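**Subject:** Re: Second gripper set for the sorting cell, budget before end of February

Dear all,

Saskia wrote to the list:

> Before I sign anything I would like to understand three things. First, why do we need soft fingers when we already have the parallel ones from Fornine? Second, what is in the 3,153 and what is not? Third, can we wait until the new budget opens, or does the price change? Please answer on the list, so Gillholm can read it also.
>
> Saskia Rewi

Thank you for the questions. I try to answer them in the same order.

**1. Why soft fingers**

The Fornine fingers are good for boxes and for everything with a flat side. Our problem is the baskets. The Gillholm shop sends us back woven baskets in many sizes, and the arm must put each of them on the right stack. A woven rim is thick and round, it gives a little when you press it, and the hard fingers hold it only on a narrow line. When the arm moves fast, the basket can turn in the grip. I wrote down every pick in our last long trial: 563 picks, of which 39 were dropped or turned so much that a person had to help. With the borrowed soft pair from Lau we made only 78 picks, with no drop. I know this is a small number and I do not want to promise too much from it.

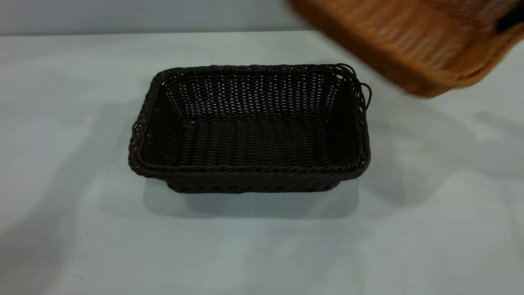 *Basket sorting at the test table: dark basket on the table, tan one in the air.*

Please look also at the right end of the dark basket, where a few loose strands come out from the rim. Such loops are a planning question for us, because a finger with sharp edges can hook into them. Stutuvus offers a finger with closed, rounded tips, and I would choose this one even if the open type is cheaper.

**2. What is in the price**

The 3,153 is in euros, without tax, and comes from the Stutuvus offer. It includes:

- two pairs of soft fingers, one medium and one large
- the adapter plate for our wrist
- one set of spare tips
- delivery to our door

It does not include the software block for the grip force, or the half day of training. I asked for both prices and have no answer until now. My proposal is that we leave out the training, as Lau has already shown us how to change the fingers. The software block we will need, I think, but it can be ordered later without a new adapter.

We should also put the spare tips as a yearly cost in the plan. The tips are rubber and the weave of the baskets is rough. I do not know yet how long one set lasts in our use, so I left this line open in the table, and I ask you not to fill it with a guess.

**3. Can we wait**

The offer is valid until the end of February. After this Stutuvus makes a new price list, and the seller would not tell me in which direction it goes. Delivery takes five weeks. If we wait for the new budget, we must give the borrowed pair back to Lau before our own arrives, and in this time we would run the baskets slowly with the hard fingers or sort them by hand.

I would prefer to order now, without training. If Saskia wants to see more picks first, I can run another trial with the soft pair next week, only with the large baskets, and send the numbers to the list.

One question to Gillholm: do you plan to change the basket sizes this year? If there will be a bigger one than today, please tell me before we order, as then the medium pair should perhaps become a second large pair.

With kind regards,
your cell planning desk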